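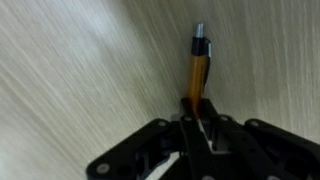
Ballpoint pen against a pale wood-grain surface.

Records & Archives | Interviews

Ink, Pencil and the Field Log: Keeping Handwritten Records Legible

Thursday, July 9, 2026

The Fisville water district keeps its pump station logs on paper. Operators enter readings by hand at the start and end of each shift, and the bound books go to a storage room in Ustberg when they are full. The room holds 1,000 of them, the oldest written in fountain pen ink on ledger stock.

The district's records supervisor has run the room for most of her career. She trained as a bookbinder and moved into records work when the shop she was employed by closed. We spoke to her in her office about writing materials, storage conditions and the scanning project that started last winter.

Her first point concerned the ink. Ordinary ballpoint ink is a dye or pigment paste in an oily carrier, and its behavior over time depends on the colorant. "Blue and black look equally dark on the day you write them," she said. "Some of the blues from the older books have dropped to a pale violet. The blacks from the same years vary more than you would expect. A few have a brown halo where the oil has moved into the paper."

The district now specifies a black pigmented ballpoint for all logs. Gel pens were tried at two stations and withdrawn. The line was good, she said, but the ink took longer to set on coated pages, and operators closing the book right after an entry left a mirror copy on the facing page.

Felt-tip pens are prohibited. In her view they account for most of the damage in books that have been exposed to water. "A pump station is a wet building. If a page gets damp, a water-based marker leaves the line and goes wherever the water goes. Ballpoint mostly stays where it was put."

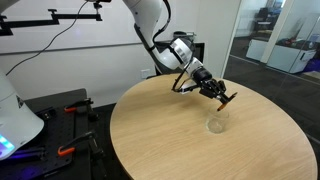
Pencil is a more complicated case. Graphite is chemically stable, does not fade in light and is unaffected by water. For those reasons she considers it the most durable of the common writing materials, and she uses it herself for shelf marks and box labels. It is still barred from the logs. The district's auditors require entries that cannot be erased, and corrections must be made with a single line through the original figure, with initials beside it.

"There is a stretch of older books in pencil, and they are the easiest ones to read in the whole room," she said. "I can't certify that nothing in them was changed. Those are two separate questions, and people tend to ask me only the first one."

Soft grades smear when pages rub together. She has interleaved the pencil books with thin uncoated tissue, cut to size in the office, and asks readers to turn the pages from the upper corner. 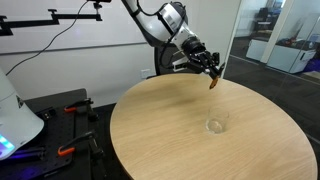 Paper and storage

The current log is printed and bound by Gunnlaugsson, a stationery firm that supplies several districts in the area. The sheets are acid-free with an alkaline reserve, sewn in sections. An earlier version used adhesive binding. It was cheaper, and it failed at the spine within two years at the stations where the book was left open on a desk all day.

She asked for two changes when the contract was renewed. The ruled lines were printed lighter, so that they would drop out in scanning, and the inner margin was widened. Operators had been writing into the gutter, where a flatbed scanner cannot reach without pressing on the spine.

The storage room is held at a steady temperature, and she pays more attention to humidity. "Cool and dry is the usual advice, but too dry makes old paper brittle and the glue lets go. What I'm trying to avoid is movement. A reading that goes up and down every day is worse than one that sits slightly off target." The instruments are read every morning and the figures are entered, by hand, in a log of the same pattern.

Books are shelved upright where the binding allows it. Oversized volumes lie flat, no more than 4 to a stack.
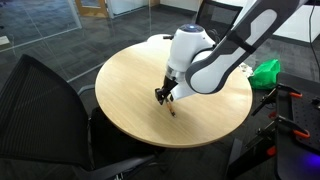 Scanning began with the books that are consulted most often, covering the wells on the Lunlow side of the district. Engineers use them to compare drawdown with present levels. Pages are captured at 600 dots per inch in color. Grayscale files would be smaller, but color separates faded blue ink from foxing and water stains, and she has recovered readings that could not be made out on the page by isolating a single channel.

So far 700 books have been examined for condition, and a smaller number have been scanned. The examination is the slower part. Each volume is checked for loose sections, active mold, detached labels and metal fasteners. Staples are removed when they have rusted and left alone when they have not.

Handwriting recognition software has been tested on a sample. Results on the printed columns were acceptable for recent years. On older books it confused ones and sevens, and it treated the strike-through on a corrected figure as part of the number. All output is checked by a clerk before it enters the database.

The originals will be kept after scanning. Asked whether the district had discussed disposing of them, she said the matter had come up at budget time. Her answer was that file formats need to be migrated at intervals, and the cost of doing so had been left out of the estimate.

She does not expect the stations to drop paper soon. Electronic entry is available at the newer sites, and operators there still fill in the book during outages. The stock of blank volumes is reordered in July.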